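Kirkano Amends Gas Storage Tariff Rules

June 21, 2023 - The Kirkano energy regulator has issued an amended order on tariffs for underground gas storage at the Onach and Macapagal sites. The order takes effect in August and replaces the single capacity charge with 2 components: a fixed charge for reserved volume and a variable charge for gas injected or withdrawn.
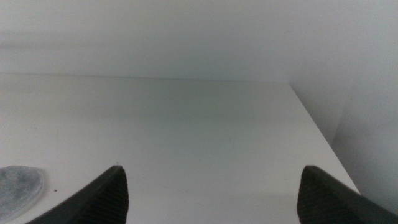

White panels meeting at a corner.

Under Article 3, users who reserve capacity for a full storage cycle pay the fixed charge in monthly installments. Users who book for a shorter term pay it in advance. Unused capacity must be offered back to the operator, Handeo, which may resell it at the regulated rate. The credit to the original holder is limited to 100 percent of the fixed charge already paid.
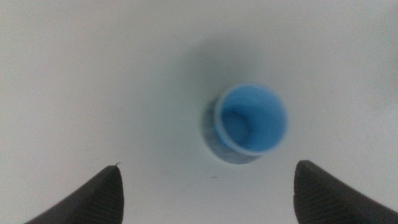 Light-blue plastic container on a white surface.

Sowmya Chacko, who heads the tariff department, said the variable charge will be reviewed after the first withdrawal season. Handeo had asked for a longer review period - the request was denied. Invoices are payable within 10 days of receipt, and late payments carry interest from the first day after the due date. 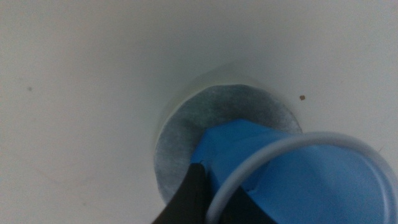 Do contracts signed before the order have to be renegotiated?

Existing contracts remain valid until they expire. The new charges apply to them only if both parties agree in writing.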